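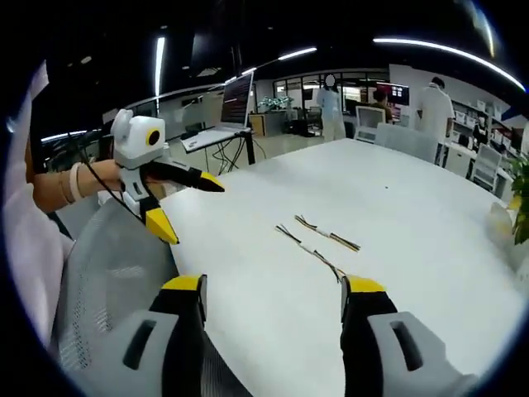
Fig. 1. Wire bundles on the white table, with two hand-held grippers.

Home | Syllabus | Notes | Labs | Contact

Week 6: Teaching by hand and by remote control
Notes by Angharad Rees

There are two common ways to show a robot a task. In remote control, the operator drives the real arm from a distance. With a hand-held gripper, the operator does the job directly and the tool records what it sees and how the fingers move. Lab 3 uses the second method.

The Hopkin set has 3,734 demonstrations of cable handling. Read the first 22 before lab and note where the operator pauses. Pauses get copied by the policy unless they are trimmed.

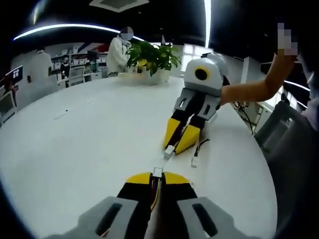
Reading time: 4 min

Two-gripper work is harder to record. Fig. 2 has a second gripper with its yellow tips close to the tabletop and a white plug just below them. Both tools must share one clock – an offset of 49 milliseconds is enough to spoil a handover.

For lab:
- Open and close the fingers fully before each take.
- Keep the lens pointed at the part.
- Discard any take where you drop something.

Tegwen Morgan has the sign-up sheet. Reports go to Obadia Rweyemamu by the end of February.

33 shares | 2 comments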